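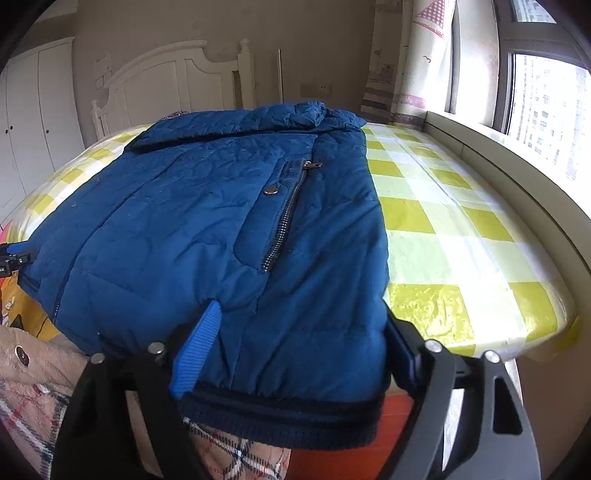

Ausgabe 17 · Seite 60

Winterjacken waschen und über den Sommer lagern

Von Yoga Latuheru

Als ich nach Molside gezogen bin, besaß ich keine einzige warme Jacke. Heute hängen bei uns in der Familie mehrere davon, und jedes Frühjahr kommt dieselbe Arbeit. In dieser Anleitung schreibe ich auf, wie ich es mache. Ich bin kein Fachmann für Textilien, aber ich habe einige Fehler schon gemacht, die Sie sich sparen können.

Was Sie brauchen

Eine Waschmaschine mit genug Platz in der Trommel, ein flüssiges Feinwaschmittel, zwei oder drei saubere Tennisbälle, einen Wäscheständer und einen Beutel aus Baumwolle für die Lagerung. Weichspüler brauchen Sie nicht. Bei Daunen verklebt er die Füllung.

Schritt 1: Das Etikett lesen

Das Pflegeetikett ist meistens innen an der Seitennaht eingenäht. Schauen Sie zuerst, welche Füllung die Jacke hat. Polyester verzeiht viel, Daunen verlangen mehr Geduld. Steht auf dem Etikett ein durchgestrichener Waschbottich, dann gehört die Jacke in die Reinigung. Ich bringe solche Stücke zu Quispe in Stonidville, dort fragt man auch nach, wenn etwas unklar ist.

Schritt 2: Die Jacke vorbereiten

Leeren Sie alle Taschen, auch die innere. Ein vergessenes Papiertaschentuch macht eine Stunde Arbeit. Dann schließen Sie alle Reißverschlüsse und Druckknöpfe, damit die Zähne den Stoff nicht verletzen. Wenn ein Kunstpelz an der Kapuze ist, nehmen Sie ihn ab. Am Kragen und an den Bündchen sitzt der meiste Schmutz. Diese Stellen reibe ich mit ein wenig Waschmittel und einer weichen Bürste ein und lasse es 13 Minuten wirken.

Kleine Löcher müssen vor dem Waschen geschlossen werden, sonst kommt die Füllung heraus. Für eine Notlösung reicht ein Flicken zum Kleben.

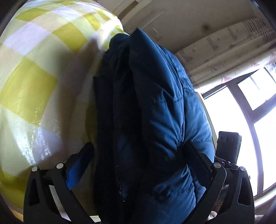 Schritt 3: Waschen

Drehen Sie die Jacke auf links und waschen Sie sie allein, bei 30 Grad im Schonprogramm. Zwei Jacken zusammen habe ich einmal versucht, und beide hatten danach noch Seife in der Füllung. Nach dem Programm starte ich noch einmal nur das Spülen. Schleudern Sie mit niedriger Drehzahl. Eine nasse Daunenjacke ist schwer, heben Sie sie deshalb mit beiden Händen von unten heraus und ziehen Sie nicht an den Ärmeln.

Schritt 4: Trocknen

Wenn das Etikett den Trockner erlaubt, nehmen Sie die niedrigste Stufe und geben die Tennisbälle dazu. Sie schlagen die Klumpen auseinander. Alle 17 Minuten halte ich den Trockner an, schüttle die Jacke aus und zerteile die Klumpen mit den Fingern. Ohne Trockner legen Sie die Jacke flach auf den Wäscheständer, nicht auf die Heizung, und wenden sie mehrmals am Tag. Das kann bei Daunen drei Tage dauern – im feuchten Keller auch länger. Riecht die Füllung noch muffig, ist sie innen nicht trocken.

Schritt 5: Lagern

Der Beutel soll luftig sein. Vakuumbeutel sparen Platz, aber meine Jacke von Panton war nach einem Sommer darin so flach, dass sie sich nicht mehr ganz erholt hat. Falten Sie locker oder hängen Sie die Jacke auf einen breiten Bügel. Ein Säckchen mit Lavendel oder ein Stück Zedernholz kommt dazu. Im Juli öffne ich den Schrank einmal und lüfte alles einen Nachmittag im Schatten.

Im Herbst nehmen Sie die Jacke ein paar Tage früher heraus, als Sie sie brauchen, und schütteln sie kräftig auf. Perlt Wasser auf dem Stoff nicht mehr ab, hilft ein Imprägnierspray, das Sie bitte draußen benutzen.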